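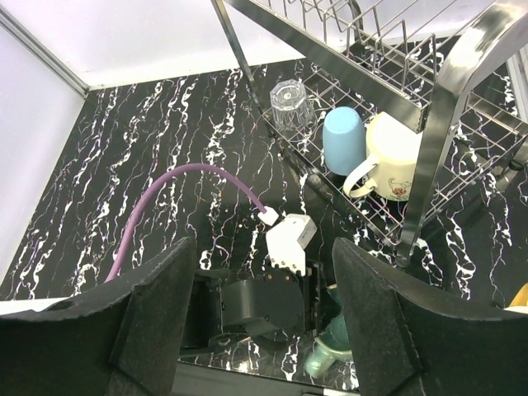 Encimera negra veteada y escurreplatos de acero

Inicio Recetas Menus Foro Trucos Entrar

¿Por qué se me hunde el bizcocho de naranja en el centro?

tarta_y_media
Hola a todos. Llevo desde febrero peleándome con el bizcocho de naranja y arándanos que salió en la sección Menus y ya no sé qué tocar. Por fuera me queda precioso, doradito, pero en cuanto lo saco del horno el centro se viene abajo y al cortarlo hay una franja húmeda, como de pudin. El sabor, eso sí, riquísimo, y en casa se lo comen igual con cuchara.

Uso cuatro huevos, un yogur, el zumo de 2 naranjas grandes y los arándanos congelados tal cual salen de la bolsa. La batidora es una Sasaki de segunda mano que va como un cohete, le doy caña hasta que no queda ni un grumo – ya con la harina dentro. Horno a 180 con aire, molde de corona no, uno redondo normal. ¿Es la levadura? ¿El molde? Quiero llevarlo a una merienda y me da apuro plantarme allí con un cráter.

miga_fina
A mí me pasaba lo mismo y lo mío eran dos cosas a la vez. La primera, el batido: una vez que echas la harina hay que parar en cuanto se integra, con espátula mejor. Si le das con la Sasaki a tope la masa se llena de aire, sube muchísimo y luego no se aguanta. La segunda, la fruta. Yo paso los arándanos congelados por una cucharada de harina y los meto en el último momento, y del zumo pongo solo una naranja, con la ralladura de las dos. Sabe más a naranja con la ralladura que con todo el zumo del mundo, de verdad.

Y baja a 165 si vas con aire. Lo dejas sus 50 minutos sin abrir la puerta, pinchas, y si sale manchado le das otros 10. Después apagas y lo dejas dentro 20 minutos con la puerta entornada – mano de santo. Yo le pongo por encima un glaseado de azúcar glas y zumo, y si se hunde un pelín se tapa todo, jeje.

cocinillas1464
Levadura caducada, seguro. Tírala y compra otra.

horno_viejo
No estoy de acuerdo con lo de la levadura, si estuviera caducada no te subiría nada y dices que sube. Miraría antes el horno. El mío es un Zurkix del año 2000 y marca lo que le da la gana; me compré un termómetro de esos de colgar en la rejilla, en la tienda Tisham, y resulta que a 180 estaba a 205. Claro, se hacía por fuera y el centro crudo. Desde entonces pongo menos y listo. Lo del zumo que te dicen arriba también, que dos naranjas grandes son mucho líquido para un yogur. Ya contarás qué tal la merienda!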